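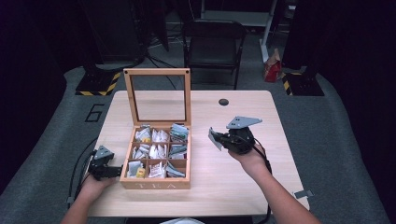
Hand-held gripper tips, bench notes 10/25/18

Been swapping between the Flekex pair and the Prestis pair all week. Quick notes before I forget.

Start with a tea box. Hinged lid, little compartments, paper sachets packed tight - cheap and it finds every weak spot a gripper has. Ours has nine compartments, plenty.

Lid first. Open it from the front edge, slow. Flekex fingers are short, good for this. Prestis ones flex too much and slide off the glass. Don't squeeze the glass, go for the wood.

Sachets: pinch the top edge only. Grab deeper and you get 3 at once, or a torn one. Do 40 picks per pair, same compartment order everytime. Flekex got 74 percent clean, Prestis a bit less but no tears at all. Hmm.

Cables. Run them down the outside of each wrist and off the table edge. Leave about 5 inches slack. Too much and it drags the box, too little and you feel it in your elbow by lunch.

Finger pads - wipe with a damp cloth, let dry. Paper dust builds up faster than you'd think. Sketance pads are grippier new but go shiny quick. Keep spares.

Wrist sore? Loosen the strap one notch, rest the heavy hand on the table between picks.

Change one thing at a time. I swapped pads AND the Ersoy controller on the same morning and had to do teh whole set over.

Still to try: round tins, sugar packets, anything with a zip bag.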